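Studienteilnehmende gesucht: Was soll der Roboter im Haushalt zuerst können?

Im Projekt Prilen bringen wir einem zweiarmigen Roboter Hausarbeit bei, vorerst in der Simulation. Flure und Türen sind dabei ein Riesenthema!

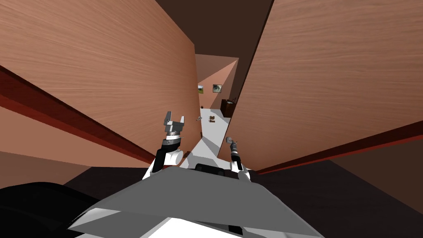
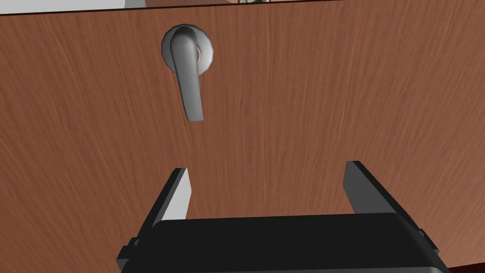
Können Maschinen den Haushalt schon übernehmen?
Einzelne Handgriffe klappen, ein ganzer Nachmittag mit Wäsche, Geschirr und Türen noch lange nicht. Genau deshalb brauchen wir euch.

Wir suchen mehr als 21 Leute, die zu Hause selbst putzen, räumen und tragen. Ihr schaut euch bei Tirkell in Flatberg simulierte Durchläufe an, bewertet sie und erzählt uns, wie ihr es machen würdet (gern mit Händen und Füßen). Dauer: 2 Termine im März, jeweils ab 16 Uhr. Vorkenntnisse braucht ihr keine, Neugier reicht völlig. Pro Termin gibt es 29 Euro.

Anmeldung bei Ward Bakker, Projekt Prilen, am Empfang von Tirkell.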